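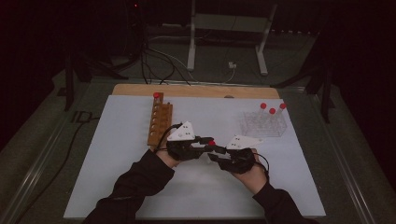 From: Pieter Kruger
To: Strength equipment list
Date: 2 March 2021
Subject: Re: Flooring under the rack, and which bar to buy second

Zubaida asked the list on behalf of her club and I said I would write something longer when I had the time. Her message first, for those who missed it.

> From: Zubaida Dogar
>
> We have the use of a ground floor unit from May. Concrete
> slab, fairly level apart from a dip near the door. We own one
> power rack (the Trakberg, bolt-down feet), one bar, and a
> mixed set of iron plates that came with it.
>
> Three things I can't settle:
>
> 1. Do we need a proper platform, or will rubber tiles do?
> 2. Should the second bar be the same as the first or a
> different kind?
> 3. Are bumper plates worth the money if most of us only
> squat, bench and deadlift?
>
> The budget is 2,000 and that has to cover the flooring. We
> have 14 members, and no more than four train at once.
>
> Zubaida

I will take these in order, and then add a note on storage, which you didn't ask about but will run into.

1. Platform or tiles

Tiles are fine under the rack itself. Where you deadlift I would build a platform. Two layers of 18 mm ply, laid crosswise and screwed together, with rubber on the two outer strips where the plates land and bare wood in the middle for your feet. Rubber tiles on their own move about under a heavy pull, and the joints open up. We had that at our old place and ended up with a gap wide enough to catch a shoe.

Keep away from the dip by the door. A bar on a slope will roll, and packing it up with offcuts never lasts. If you have to use that corner, put the plate storage there.

Bolt the rack down. Trakberg's feet are narrow and the thing will walk if people rack hard. Check with whoever owns the building before you drill. If they say no, bolt the rack to its own sheet of ply and put the storage pegs on the back with weight on them.

2. The second bar

I would get a different kind. With four people training you will usually have one pair squatting or benching in the rack and the other pair pulling from the floor. A stiff power bar suits the first pair. For the second I would pick something with milder knurling and a bit more give, and no centre knurl if anyone wants to do cleans with it.

We have two from Pastor. Both have bushings and have been no trouble. One of the sleeves began to rattle after a couple of years, and it needed a new snap ring and ten minutes' work. I haven't used the Tesico bars myself. Fulgencio Gallardo has one and may want to comment. He told me the finish was thin on the sleeves but the shaft was straight, and straight is what you are paying for.

If you buy secondhand, roll the bar on a flat bench and watch the ends. Any wobble you can see is too much. Have a look at where the shaft enters the sleeve as well - rust there usually means it has been kept somewhere damp.

3. Bumpers

For squat, bench and deadlift, no. Iron is thinner, so you get more on the bar, and you already own it. I would buy one pair of bumpers for the people who clean, plus a pair of light technique plates at full diameter, so that beginners can pull from the correct height. That can wait until after the flooring and the bar.

Weigh your mixed set before you trust it. Ours was marked as all the same make, and one of the 20s came out at 22 on a decent scale. Pair them up by actual weight and put a dab of paint on each pair.

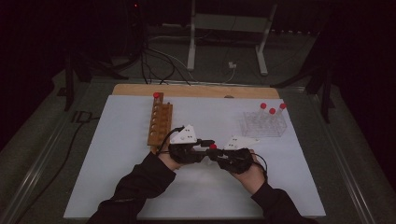

4. Storage

A plate tree takes up more room than people think, as you have to be able to stand on both sides of it. In a small unit I would use pegs on the rack and a toaster-type rack on the floor for the light plates. Hang the bars on the wall horizontally if you have the length. Upright holders are all right for bars with bushings, but oil tends to find its way down to the bottom sleeve, so put a bit of card underneath.

Leave a good 50 cm clear at each end of the bar when it is in the rack. Measure that from the end of the sleeve, as the collars sit further in. Nerea Lozano drew up a floor plan for our place on squared paper with cut-out shapes for the rack and bench, and it saved us moving everything twice. I can scan it if it would help.

Stepan Zhuravel asked off-list about the Rirnitz bench and whether it fits inside the Trakberg uprights. It does, with the rear foot turned round. The pad is on the high side for anyone short, so try it before ordering.

Zubaida, if you can post the inside measurements of the unit and the ceiling height, I will have another look. The ceiling matters if anyone presses overhead on the platform.

Pieter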